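Prida 民谣译唱项目中期进展报告
2026年6月22日
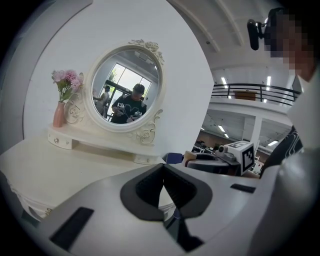 Romain Masson 读完上一稿后回信说，歌词译得太老实，唱起来像在念合同，他担心再这样下去，唱片里只剩注释值得看。

这个意见我基本接受，但不认为问题全在译文。以下按资助协议的条目汇报，好消息和坏消息都写在一起。

一、曲目
原计划录十六首，目前定稿九首，另有四首有译文而无定谱，剩下三首我建议放弃。放弃的三首都出自 Esquivel 抄本，抄本上的旋律和歌词明显不是一套东西，音节数对不上，重音也对不上。此前有人主张“民间本来就这么唱”，我查不到任何依据，只查到一个人抄错了行，后来的人跟着抄。

二、译词
协议要求“忠实原文且可唱”。两条同时做到的，我手里只有五首。离别歌最难办，原文副歌短促，结尾是闭口音，译成中文以后多出三个字，歌手只能抢拍。我们试过删掉称呼语，句子顺了，可是听的人分不清是谁在跟谁告别。现在的版本保留称呼，删了一个形容词，我仍不满意。

申请书里写过“让当代听众重新听见古老的心声”。这句话是我写的，现在看很空。古老到什么程度，没有人能确定，其中两首很可能是后来的沙龙作者仿作，我会在册子里照实注明。

三、录音
Etalgate 录音室用了四天，完成六首的人声。小提琴部分要重录，原因是定调比人声高半音，事先的谱子写错了，责任在我方。Zetholm 的教堂场地混响好听，可是字听不清，做译唱恰恰最怕这个。合作方很喜欢那里的声音，我听了三遍，第二段仍有两句听不出在唱什么。除非有人能说服我，否则不再续订。

四、试听
春天办了一场试听会，来了80人，收回的意见表多半写“很美”。这种话对修改没有用处。较有价值的是几位老听众的批评：装饰音太多，像在炫技；前奏太长；有一首的结尾忽然转成大调，歌里的人刚刚死了爱人，不知道高兴什么。转调已经取消。

五、经费
本期支出3000欧元，用于录音室和乐手酬金，余款279欧元转入下期。重录小提琴的费用没有列入预算，余款不够，差额由我方自行承担，不申请追加。

六、下一步
八月前完成四首定谱，重录小提琴，交册子初稿。混音能否同期完成，我不作保证，上一次保证的日期已经过了。若资助方坚持要足十六首，请尽早告知，我可以从别的抄本里补，但新补的曲目来不及核对来源，册子里只能写“出处待考”。

随报告附上九首定稿的歌词对照，离别歌附两个版本，请 Romain Masson 一并批注。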